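J'avais prévu vingt minutes, je suis restée tout l'après-midi ! La patronne de chez Fakhoury, la petite cantine de Drendoswood, m'a servi un thé avant même ma première question. « On fait 87 couverts le midi, alors le carnet de recettes, je l'ai dans la tête. » 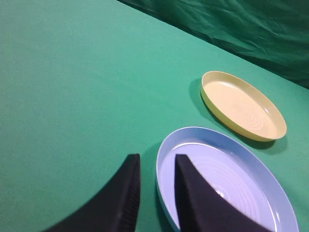
Et le fameux riz aux lentilles ? Elle rit. « Ma tante le ratait toujours, moi j'ai mis 29 essais. » 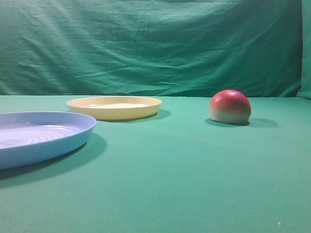 Elle rêve maintenant d'une terrasse (pour avril, si la mairie suit). « Et le dimanche, je dors ! »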